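# Chapter 7. Grading and Sorting Small Fruit

Grading divides a harvested lot into classes that can be sold, stored, or processed on the same terms. Sorting removes items that belong to no class. The two operations are often done at one table by the same people, and older manuals use the words interchangeably. They are kept apart in this book, as their errors are measured differently.

## 7.1 Grade factors

A grade factor is any property on which a class limit is set. For cherry tomatoes the usual factors are diameter, color stage, firmness, and surface defects. Diameter is the simplest. It is taken at the widest point across the stem axis, and a fruit that passes through a ring of given size in any position belongs to the class below that ring.

Color stage is harder to standardize. A green fruit may be immature, in which case it will ripen poorly after picking, or mature green, in which case it will ripen normally in storage. The two can look alike from outside. Cutting a sample and checking for gel around the seeds is the common test, and it destroys the fruit tested. Color charts are of little use before the first break of color at the blossom end.
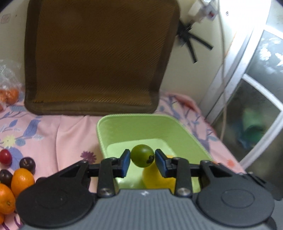 **Figure 7.1.** A small green cherry tomato held over a light green bin.

Firmness is rated by hand in most small packing sheds. A trained grader applies light pressure with the thumb and assigns one of the grades in Table 7.2. Agreement between graders is fair at the ends of the scale and poor in the middle. Section 7.4 gives a method for estimating it.

## 7.2 Lot, sample, and unit

A lot is the quantity of fruit about which a decision is made. A sample is the part of the lot examined. A unit is the single item to which a grade is given. Confusion among these terms accounts for many faulty grade reports, in particular where a bin is treated as a unit in one column and as a lot in the next.

The Stikulitz trial, used throughout this chapter, shows the difference. One lot of 2,212 fruit was graded twice, first by Rosaura Bermúdez and then by Gearóid Buckley, with the fruit remixed between passes. Bermúdez placed 1,930 in the first class. Buckley placed 1,748 there. Both graders worked from the same written limits and used the same ring set. The gap of 182 fruit is therefore a difference between graders, to which the remixing and any softening between passes may have added.

Two questions follow. The first is how much of the gap would remain if either grader repeated the work alone. The second is whether the fruit in dispute cluster near a class limit. Neither can be answered from the totals. Both require that each unit carry a number through both passes, a step the trial left out and which the design in Section 7.5 restores.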